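Hundehalterforum Mirnura › Beschäftigung und Training
Futterspielzeug für allein bleibende Hunde: Einsatz des Kokodora-Balls
8. August 2020, eröffnet von Redaktion Mirnura
23 Antworten · 13 Mal geteilt

Redaktion Mirnura
Sehr geehrte Mitglieder, seit Mai erreichen uns vermehrt Anfragen zur Verwendung des Futterballs Kokodora während der Abwesenheit der Halter. Wir bitten um sachliche Erfahrungsberichte. Anzugeben sind Gewicht und Alter des Hundes, die eingesetzte Futtermenge sowie die Dauer der Beschäftigung. Verkaufsangebote werden entfernt.

Wiesenpfad
Wir verwenden den Ball für eine Mischlingshündin, vier Jahre, 23 kg. Die Tagesration beträgt 300 g Trockenfutter, davon wird ein Drittel über den Ball gegeben. Die Beschäftigung dauert bei mittlerer Öffnung 13 Minuten. Anschließend ruht die Hündin in der Regel. Eine Reinigung nach jedem Gebrauch ist anzuraten, da sich in der Gewindenut Futterstaub absetzt.

terrier_sued
Ich muss der positiven Einschätzung widersprechen. Unser Rüde hat den Ball am zweiten Tag unter den Schrank gerollt und danach anhaltend gebellt. Ein Gegenstand, den der Hund nicht selbst zurückholen kann, erzeugt Frustration und gehört nicht in die unbeaufsichtigte Zeit.

Wiesenpfad
Der Einwand ist berechtigt, betrifft jedoch die Einrichtung des Raumes. Bei uns sind die Möbelunterkanten mit Leisten verschlossen. Seither ist der Vorfall nicht mehr aufgetreten.

Plallora
Zur Ergänzung: Die Schleckmatte von Bjarnason rollt nicht und ist für ältere Hunde besser geeignet. Sie setzt allerdings Nassfutter voraus, was auf Teppichboden zu bedenken ist. Für Welpen im Zahnwechsel würde ich beide Produkte nur unter Aufsicht verwenden.

terrier_sued
Auch die Matte ersetzt kein Training. Wer einen Hund mit Trennungsangst hält, sollte zunächst die Abwesenheit in kleinen Schritten aufbauen und gegebenenfalls eine tierärztliche Verhaltensberatung in Anspruch nehmen.

Redaktion Mirnura
Wir schließen uns dem letzten Hinweis an. Futterspielzeug ist als Ergänzung zu verstehen. Die eingesetzte Menge ist in jedem Fall von der Tagesration abzuziehen. Bis auf Weiteres empfehlen wir, jedes neue Spielzeug mehrfach in Anwesenheit zu erproben, bevor der Hund damit allein bleibt.

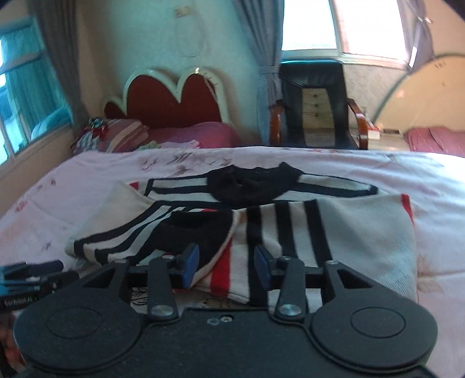
Plallora
Dem Abzug von der Tagesration stimme ich zu, der mehrfachen Erprobung nur eingeschränkt. Ein ruhiger erwachsener Hund, der bereits andere Futterbälle kennt, benötigt sie nach meiner Auffassung nicht.

terrier_sued
Das halte ich für leichtsinnig. Material und Größe unterscheiden sich erheblich — ein Ball, der für einen Beagle passt, kann für einen größeren Hund eine Erstickungsgefahr darstellen.

Wiesenpfad
Gibt es inzwischen eine Größentabelle für den Kokodora? Auf der Verpackung habe ich keine gefunden.

Redaktion Mirnura
Uns liegt derzeit keine vor. Eine Anfrage beim Vertrieb ist gestellt, die Antwort wird in diesem Thema veröffentlicht.

Ähnliche Themen
Schnüffelteppich waschen: Temperatur und Trocknung
Kauartikel für Hunde mit Getreideunverträglichkeit
Bjarnason Schleckmatte: Saugnäpfe lösen sich
Alleinbleiben nach dem Umzug neu aufbauen

763 Aufrufe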